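Stripping an old desktop tower for parts
Repair Basics, Virkville Reuse Workshop

Most office towers that come in through the Prokier pickup are too old to resell whole, but the power supply, the drives and the metal are worth separating. Allow 75 minutes for your first one.

What you need
A Phillips screwdriver, a small flat screwdriver, a wrist strap, a tray for screws and a marker. Small zip bags help if you plan to put the machine back together.

Before opening the case
Shut the computer down, switch off the power supply at the back and pull the cord. Hold the power button in for 7 seconds. Unplug everything else. If the owner wants files kept, stop and copy them first. It is much harder to do later.

Opening it up
Lay the tower on its side with the removable panel facing up. On many business models the panel slides back an inch and lifts off. Others have two thumbscrews. Clip your wrist strap to bare metal on the chassis, away from painted areas.

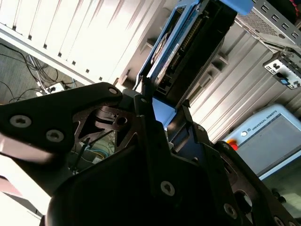
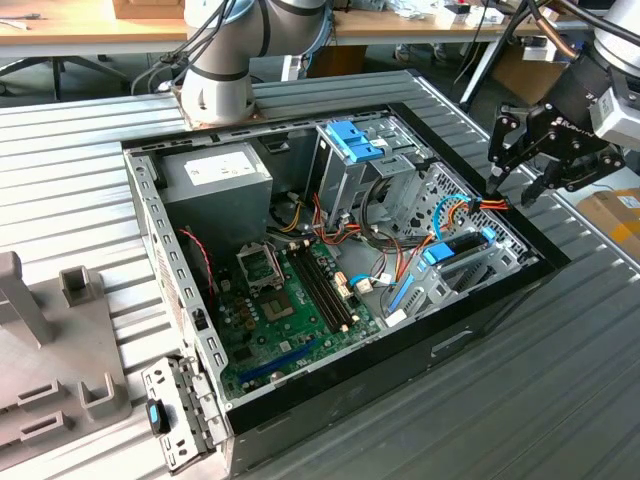
Tower parts on the bench.

Cables
Start with the drive cables. SATA data plugs often have a small metal spring clip. Press it and pull straight back on the plug, never on the wire. Power plugs for drives can be stiff, so rock them gently from end to end. The wide main power plug on the motherboard has a latch on one side that has to be squeezed the whole time you pull.

Drives
Colored plastic usually marks the parts meant to be moved by hand. Push the latch in, slide the drive out and write the case number on it with the marker. Drives go in the Malel bin for wiping, whether they work or not.

Memory and processor
Open the clips at the ends of each RAM slot and lift the stick by its edges. If the processor is still there, take off the cooler, lift the retention lever and pick the chip straight up. Bent pins make a board scrap.

Power supply
Remove the screws on the back of the case and slide the unit inward before lifting. Do not open the power supply itself. Tape the label details to the shelf card, including the wattage. Units without a readable label go to Yin with the mixed metal on Saturday.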